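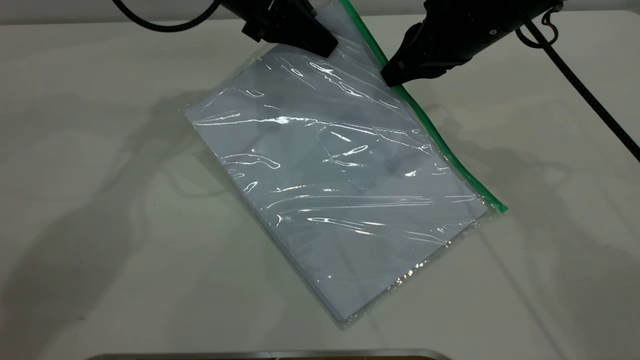
Our project studied how loose paper is stored in a school office, and if a simple zipper bag is a good way to do it. We chose this subject after our teacher asked every group to find a small problem in the building and write a report on it. Many offices keep paper in carton boxes or in open trays, and the corners of the sheets become bent. A clear zipper bag with a green seal, with the stack of white sheets lying flat inside, lets a person see the content without opening anything. The same plastic has a weak side too. It wrinkles across the whole surface, and under a ceiling lamp the wrinkles give bright white streaks over the paper. For blank paper this is no trouble, but for printed forms it can be, and we come back to this question in the part about labels.

1. Place and materials

The work was done in the study room of the Viltis building in Drusstead, on a light table near a white wall. The office of the Trastunine program, one floor below us, gave us 282 sheets of white paper which were left from an old order. We divided them in stacks of different height. We also used clear bags of one size, a ruler and a notebook.

We decided to use only bags where a small border of plastic stays free on the sides of the paper. When the bag is too narrow, the sheets touch the seal and the person who closes it must press the paper down with the palm. When the bag is too wide, the stack turns inside and the sheets do not stay even.

2. How we packed

After some bad trials we agreed on one order of steps, and all members of the group followed it.

First, the stack is knocked on the table two times, on the short side and on the long side. Then it is put on the table, and the bag is opened fully and held with its mouth toward the stack. The paper goes in slowly, with the closed bottom of the bag kept against something heavy. We push until the paper is near the bottom seam but does not press on it. At the end we let the air out with a flat hand, from the bottom to the mouth, and close the seal from one end to the other.

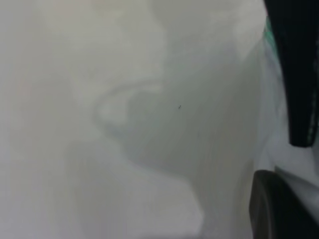
The step with the air was the most difficult for us. If too much air stays inside, the bag becomes like a pillow and another bag cannot lie on it. If we pressed too strongly, the top sheet moved and made a fold in the middle. We wrote in the notebook which bags we had to open again. There were 5, and all of them were from the first afternoon.

3. Closing and lifting

It was a surprise for us how much depends on the seal. A colored seal is easier to check than a clear one, because the eye follows the line of color. On our green ones we could find an open place faster than on the bags with a clear seal that we borrowed for comparison.

We also looked at lifting. When a full bag is lifted only by one corner near the seal, the weight of the paper pulls on the plastic, and the zipper strip bends at this place. With thin stacks the bag stayed closed. With the thickest stacks it opened in 2 of our trials. We recommend to put one hand under the paper.
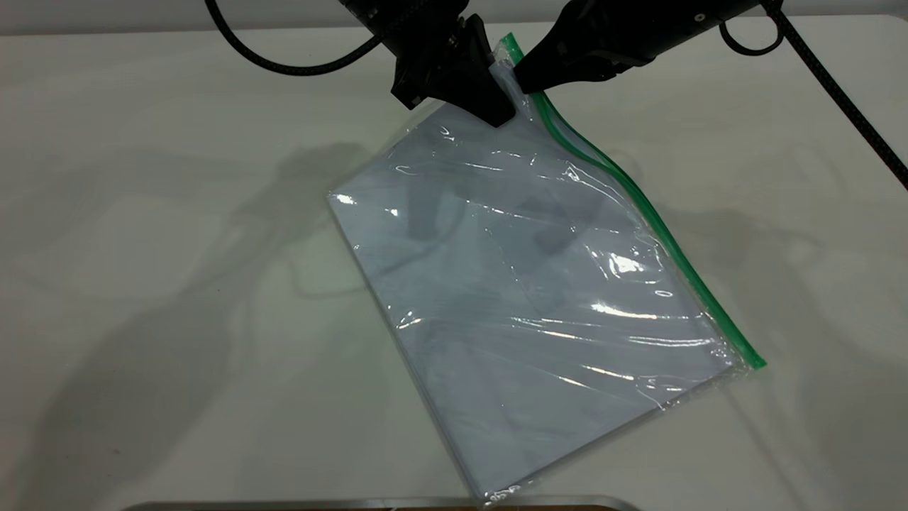
For carrying between floors the bags should lie flat in a box, with the seals all on the same side. In this way a person can take out one bag without catching the zipper of the next one.

4. Labels

We tried a paper label inside the bag and a sticker outside. The label inside stays clean, but the creases and the light from the lamp make it hard to read from a standing position. The sticker is readable, but it comes off when the plastic is bent many times. The Baptiste reading room, which we visited on a Tuesday, writes on a card and puts it between the top sheet and the plastic, close to the seal. We copied this method for our last bags and were satisfied with it, though the card must be thick.

5. What we could not study

We did not test the bags in a damp room, and we do not know how the seal behaves after a full year of use. Colored paper and heavy card were also not included. The bags we packed were returned to the Trastunine office, and the notebook is kept with this report.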